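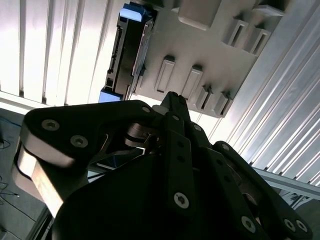
Countersunk screws in a flat black part, seen against the light.

Countersunk screw

A countersunk screw, also called a flat head screw, is a screw whose head tapers on the underside so that it can sit level with or below the surface it holds. The cone-shaped recess that receives the head is called a countersink, and the same word is used for the tool that cuts it. Countersunk screws are found in door hinges, furniture, machine covers, boats and aircraft. Many claims are made for them in trade literature, and not all of those claims have much behind them.

Head angle

The angle of the cone differs between systems. Screws made to inch sizes in the United States usually have an 82 degree head, while metric screws usually have a 90 degree head. A 100 degree head is common in aircraft work, where the sheet is thin and a wider, shallower cone is wanted. Countersink tools are also sold with a 60 degree point, mostly for center holes and deburring.

Why 82 degrees became the American figure is often explained and seldom shown. One popular account has it that the angle was found by testing to give the best grip in hardwood. Another says that it was simply the shape of the tooling that an early manufacturer had on hand. Neither account is usually given with a source, and writers who repeat one tend not to mention the other.

Putting an 82 degree screw in a 90 degree hole, or the reverse, leaves the head bearing on a narrow ring instead of the full face of the cone. In softwood the difference is hard to notice. In metal it can matter a good deal more, particularly if the joint carries a changing load.

Self-centering

As the cone is drawn into its seat, it pulls the screw toward the center of the recess. This is widely listed as an advantage and is sometimes described as making the joint "self-aligning." The description is generous. A single countersunk screw will center itself, but a row of them through a rigid plate can do so only if every hole is already where it should be. If the holes are off, some of the heads bear on one side only. The shank may bend slightly, and the head may stand proud at one edge. A pan head screw in a clearance hole forgives the same error without trouble.

Resistance to loosening

Catalogs have long stated that the conical seat resists loosening better than a flat one. There is a reasonable argument for this, as the sloped face presses harder against its seat for a given tension and so produces more friction. Friction also uses up a larger share of the tightening torque, so a countersunk screw tightened to the same setting as a flat-seated one may end up clamping less. The two effects pull in opposite directions, and sales material generally discusses the first.

The figure most often passed around in hobby and trade writing comes from a Nescombe product booklet, which reported on 448 joints shaken on a bench and found the countersunk ones superior. Renato Maldonado, reviewing the booklet in a newsletter dated 9 March 2012, noted that it did not give the tightening torque, the plate thickness or the finish of the screws. He also pointed out that the two groups had been tested on different machines. Nescombe's later booklets keep the conclusion and leave out the table. Roscoe Mahmoud, a defender of the claim, has argued that shop experience supports it, though the cases he cites were mostly assembled with thread-locking compound.

Measurement

The length of a countersunk screw is normally given over the whole screw, head included, while most other screws are measured from under the head. This is a dependable source of wrong orders.

Appearance and wear

Flush heads are often preferred for looks, and surfaces without raised heads are less likely to catch on clothing or hands. Claims that they keep out dirt are weaker. The drive recess faces outward and collects paint, wax and grit as readily as any other.

Thin material is a further limit. If the cone is cut through the full depth of the sheet, the hole is left with a sharp edge and the sheet is more likely to crack there.

See also

Countersink
Oval head screw
Cup washer
Rivet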